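How to wash out a kitchen cloth by hand (and get the smell out)
by Rhea Navarro
October 20, 2018

Quick one today, people keep asking. If the cloth smells, the counter smells. Takes 7 minutes of actual work, the rest is soaking.

What you need

A cloth. Dish soap. White vinegar. A sink, scrubbed first – don't skip that.

Step 1. Shake the crumbs out over the trash. Not the sink.

Step 2. Rinse under hot tap water, both sides. Rub any greasy patches together, cloth on cloth.

Step 3. Soak. Big bowl, hot water, one squirt of soap, good glug of vinegar. Leave it 19 minutes. Longer if it's been a bad week.

Step 4. Rinse till the suds are gone. Then wring, over the sink, one hand on each side of the cloth. Bunch it into a roll first, then twist. 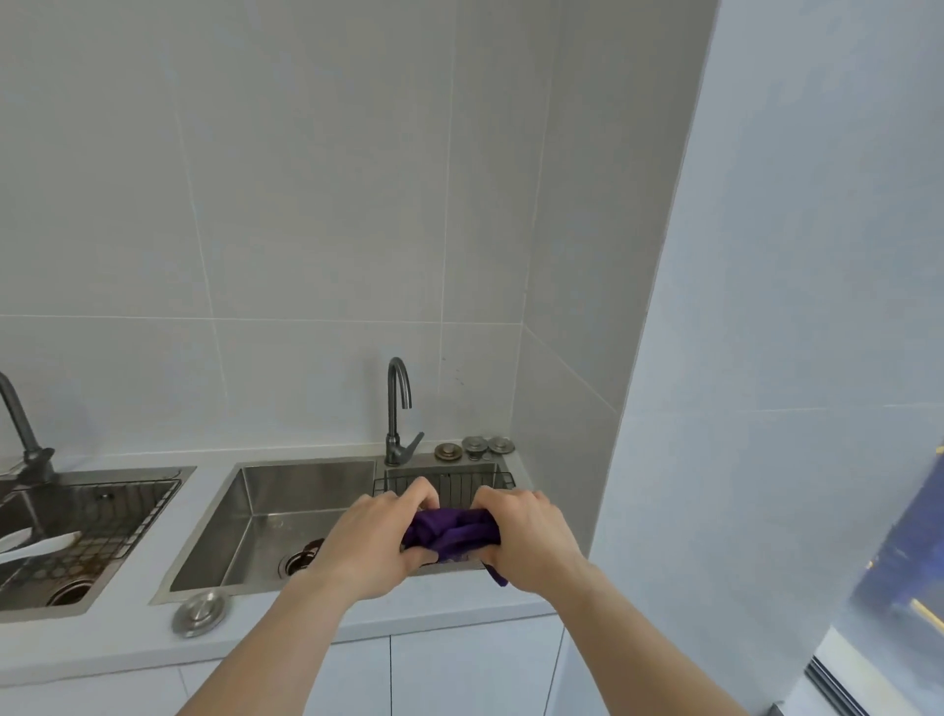
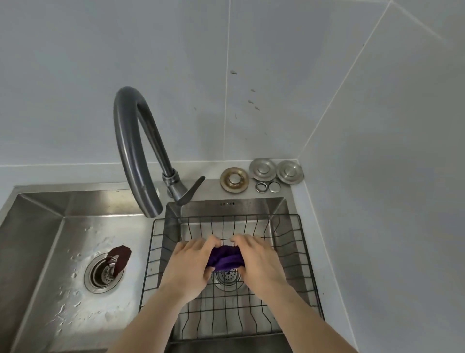 Purple cloth, both hands, over the rack side of the sink.

2 min read

Wringing properly

Fold loose corners in or they drip down your sleeve. Twist one hand away from you, the other toward you. Hold, let go, shake it open, turn it and go again from the other two sides. Three rounds is plenty. Dont strain your wrists over it, a thick cloth will always hold some water.

Microfiber – go easier. No bleach, no fabric softener, ever. Softener coats the fibers and then it just pushes water around.

Step 5. Snap it flat and hang it. Over a rail, a cupboard door, whatever, but open. Not balled up behind the faucet. Thats where the smell comes from in the first place.

Step 6. Rinse the sink down and wipe around the drain. Lift the strainer and get under it too.

How often

Quick rinse and wring every night. Full soak twice a week, more if you cook a lot of fish. When it still smells after two soaks, demote it to floors.

Leonora Gatchalian asked if you can do several at once – yes, same colors only. Purple and red ones bleed the first few washes. Dish towels post coming in November.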